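From: Stela Avram
To: jutcombe-health list
Subject: Re: Moving the flu clinic out of the church hall

Hi everybody,

Sorry for the slow answer, I had a stack of mail to get through after being away and yours was at the bottom, Zinash. I've quoted the part I'm replying to so people who skipped the first round can follow along.

Zinash Abera wrote:

> I've been asked by the clinic office whether this list has a view on
> moving the fall flu shots out of the church hall and into the old
> Duteck building on the ring road. They say the hall can't handle the
> numbers any more. Last year they gave 3580 shots over the season and
> the line went down the steps and along the wall most mornings.
>
> The new place has parking and no steps. It would also mean the shots
> happen by appointment only, with no walk-ins, and that the 146 bus is
> the only way out there if you don't drive. They want to start in
> September.
>
> I don't have a strong opinion myself. My mother does, and she will be
> writing separately. Could people say what they think, and especially
> anybody who stood in that line?
>
> Zinash

OK, so I did stand in that line, twice, once for me and once with my father-in-law, and I have plenty to say!

First, the steps. I know the hall has a side door with a ramp, and I know the answer is always "use the side door." But the side door opens straight into the room where they do the paperwork, so each time somebody comes in that way the whole table has to shuffle over, and my father-in-law, who is not a man who likes to be a bother, took one look and decided he'd do the steps. He did them, very slowly, holding on to me and a complete stranger. If the Duteck building really is flat from the parking lot to the chair, that alone gets my vote. I'd want somebody to go and check it with a wheelchair first, though. "No steps" on a form can mean there's a lip on the door frame two inches high.

Second, the bus. I'm less happy here. The 146 is fine in the morning and then it goes to one an hour after lunch, and the stop is on the far side of the ring road from the building. There's a crossing, but it's the kind where you press the button and then grow old. If they're booking people into afternoon slots and half of those people are over seventy, I'd like the appointment times to have something to do with the bus times. It can't be that hard. Whoever does the booking could have the timetable taped to the desk.

Third, appointments only. I've gone back and forth on this. I love an appointment. I would make an appointment to buy bread if the bakery let me. But I think about the people who got their shot last year only because they were walking past. The guy from the shoe repair went in on his break with his apron still on. My neighbor went in because she saw me in the line and came over to talk, and by the time we'd finished talking she was at the front (she would never in a million years have called up and booked). You lose those people when you move out to the ring road, and I don't know how you get them back. Could the hall stay open for one morning a week for walk-ins? Even just the first few weeks?

I put that to Szu-yu Tang, who worked the desk last season, and she wrote me back a long and very useful note. I have her OK to pass on the main bits. The trouble with walk-ins is the fridge. The vaccine has to stay cold the whole way, and the hall's fridge is a kitchen fridge with a thermometer hung in it, which means somebody has to write down the reading several times a day and if it drifts they have to set the whole batch aside and call to ask if it's still good. That happened to them once last fall, on a morning with a full line, and people were sent home. The Duteck building would have a proper medical fridge with an alarm. So if we ask for a walk-in morning at the hall, what we're really asking is for somebody to carry a cold box over and carry back whatever isn't used, and she thinks it could be done but only for a short session, say two hours.

Two hours sounds fine to me. Two hours on market day would catch most of the shoe repair crowd.

She also said, and I hadn't thought of this at all, that the waiting afterward is the real squeeze in the hall. You're asked to sit for a bit after the shot in case you feel faint, and there are 19 chairs. When the chairs are full they can't call the next person, and that's why the line stops dead for no reason you can see from outside. I stood there grumbling about slow paperwork and it was chairs the whole time! So if we do keep a hall session, could we please borrow more chairs from the school.

On Sum-yee Chiang's question from the earlier thread, about whether the kids' nasal spray would be at the new place too: I asked, and yes, same building, but on separate days from the adult shots. They'd like the children to come after school, which puts us right back in the one-bus-an-hour part of the day. Sum-yee, you know more families out by the canal than I do, so would you ask a few of them if they'd go? My guess is that the ones with a car will and the others will mean to.

And somebody (Tien-fu?) wanted to know about home visits. Those don't change. If you're on the housebound list, the district nurse still comes to you. If you're not on the list and think you should be, you have to ask the clinic office yourself, or have a family member ask, and please do it well before the season because last year the list closed earlier than anyone expected and there was a lot of bad feeling. My father-in-law refuses to be on it. We've stopped bringing it up at dinner.

A couple of smaller things while I'm at the keyboard.

The reminder letters. Last year they came in a plain brown envelope that looked exactly like a bill, and I know at least two households where they went behind the clock unopened. Could we ask for something on the outside? Even just the words "flu shot." I'd stuff the envelopes myself if it came to that.

The reminder text messages were worse. Mine had a link in it that looked like every scam I've ever been warned about, so of course I deleted it, and then felt terrible when it was real. My suggestion is no link, just the phone number everybody already has on their fridge.

Languages. The consent form was in English only. The clinic has a translated one, I've seen it, it lives in a drawer. At the new place I'd like those out on the counter where people can pick them up without having to ask.

And the hold music, which I accept is not the clinic's doing, but 11 minutes of it on a Monday is a lot of pan pipes. If everything goes to appointments then everybody has to call, and they need a second person on the phones or we'll all be in a line again, just sitting down at home for it.

So to answer you properly, Zinash: yes to the move from me, if the building really is flat, if afternoon slots are set with the bus in mind, and if there's a short walk-in session at the hall on market day for at least the first month. I'd be happy to put my name to a letter saying that. I'm not offering to write it! I wrote the one about the pharmacy hours and I'm still getting replies.

If people could answer on the list and not just to me, that would be a big help. I had four private messages after the last round and couldn't quote any of them, and two of them were the best points anybody made. You don't need to write an essay like this one. "Yes," "no," or "yes but the bus" is plenty.

The office wants to hear from us before the end of the month. Their person is on leave the last week, so really it's sooner.

Stela

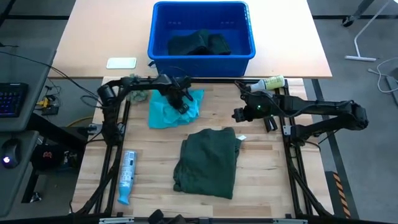 This page was last changed on Sat 8 August

Follow-ups in this thread:

Re: Moving the flu clinic out of the church hall (Tien-fu Fang)

Yes but the bus. Also it was me who asked about home visits, thank you, I've passed it on to my aunt. I drove by the Duteck place on my way home and the main door looks flat to me, but the parking lot is gravel on the left side and I wouldn't want to push a chair over it. The right side is paved. Maybe they can mark the close spaces on that side for people who need them. I can go back with a tape measure if anyone wants the width of the door.

Re: Moving the flu clinic out of the church hall (Sum-yee Chiang)

I talked to three families by the canal. Two would go to the ring road for the spray and one said she'd wait and see if the school does it. Is the school doing it? I thought they stopped. I'm a yes to the move as long as the children's days aren't all on the same weekday, our lot have swimming. I can lend folding chairs for the hall, they're in my garage under the tent.

Re: Moving the flu clinic out of the church hall (Zinash Abera)

Thanks all, this is more than I hoped for. I'll draft the letter this weekend and put it on the list before it goes anywhere. Tien-fu, yes please to the tape measure. Stela, I'm putting the bit about the brown envelopes in word for word. My mother is a no, for the record, and would like it written down that the hall was perfectly good when she was on the desk.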